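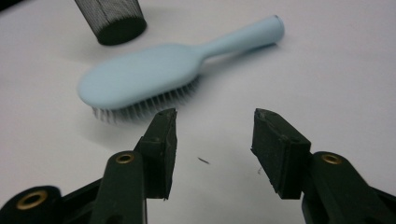 Lunari hand-held gripper, open, with a hairbrush on the table. Look at the top edges of the pads.

Hi, I'm Kiros Alemneh, and I put together the Lunari pad kit because I got so tired of arguing about when a pad is "worn enough"! My rule for the bench is simple (and it's printed on the card in the box):

Change both pads together, always. If either top edge is chipped or frayed, they're done.
Wipe the table before every session - dark crumbs on a white top show up in your recordings.
Check pads every 200 grasps and write it in the log.
Start each take with the fingers fully open.

I used to stretch mine to 400 and kept finding little bits of rubber everywhere, so please don't do that. You can be stricter if you handle bristles or mesh a lot, I usually am.

The kit has 40 pads, a check card and a log pad. It fits the Lunari and the older Tralura fingers, but not the Dobre (sorry, different jaw!).

Check card last revised 01/07/2023.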